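Walczak two-arm unit, simulated chores, August check
Checked by Bogumił Sowa, comments by Lucyna Brzozowska

1. Gripper clear of work surface: OK
Left gripper points up, fingers apart.
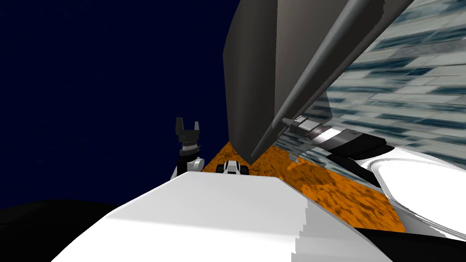
Chore runs are capped at 15 minutes. Run 145 went over, so log it as a fail. I would not sign this off for a real kitchen yet.

2. Stop command answers from both arms: OK
Tested twice. Durnton wants it repeated after the next update.

3. Loose items on surfaces noted: see comment
Red item shaped like an ice pop, on the gray marble-textured slab at left. Add to item list.

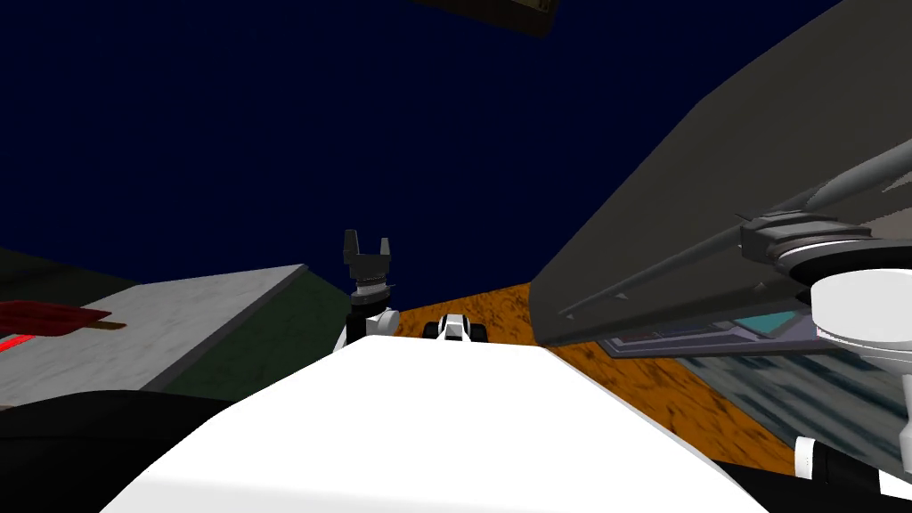 4. Run log saved: NOT DONE
Log stops at line 2766 of 3000. Resend to Durnton.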